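Subject: Re: Arm stops after light contact, supplier says no fault
Date: 17 September 2022

> Serus have been through the log and can find no fault. They think
> the arm hit something, stopped as it should, and that a restart with
> the new Boleo settings will cure it. Can we close this?

I'd rather not. An arm that "hit something" with nothing logged as touching it is a fault in my book, whatever Serus call it.

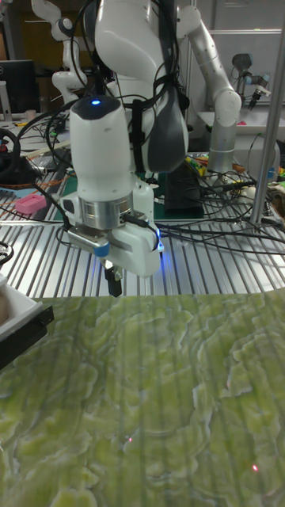

Sadico Handling Group - Bench Robotics

The log shows error 1144 twice, both times on the downward move over the green mat. We had the same code in January and were told then that new settings would cure it.

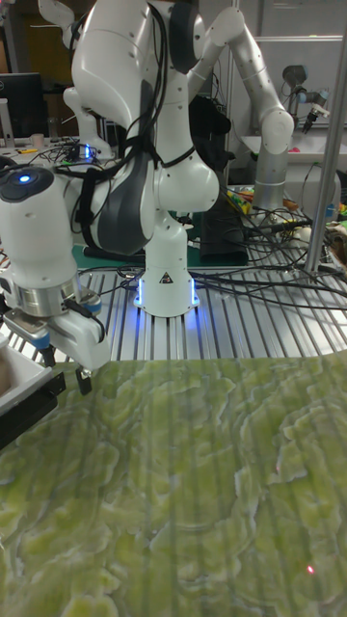
The arm over the marbled mat.

My own suspicion is the cable strapping. If a cable pulls tight near the wrist, the arm may read that as contact. Serus say this is unlikely - they haven't said why.
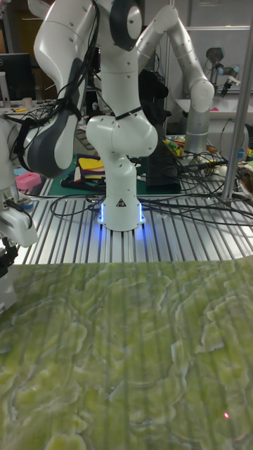 Can we keep using the arm until this is settled?
Only at the slow setting, with hands kept off the mat and one person at the stop button.

I know Nouri ran 3000 cycles on theirs without a stop. Fine, but their cables are routed differently, so I don't see what it proves about ours. 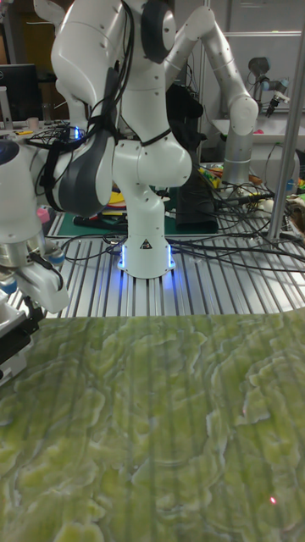
What I'd like from Serus is the raw force readings for both stops, before anyone loads Boleo version 4 and wipes them. Until those turn up, please leave the ticket open.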